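Anyone who has ever put off the bathroom will have asked, with some feeling, when a machine is going to do it for us, and I put just that to Nassoro Mussa over a very long pot of tea in Mitcombe.

He has spent 24 months teaching simulated robots their way about simulated homes, and he was kind but firm (not yet, I'm afraid!).
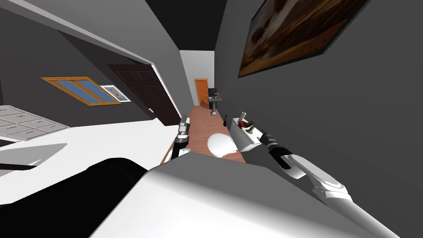
Wiping a worktop is coming along nicely, he told me, but a toilet is all curves and awkward corners, and his best run so far took 51 minutes. I do mine in three.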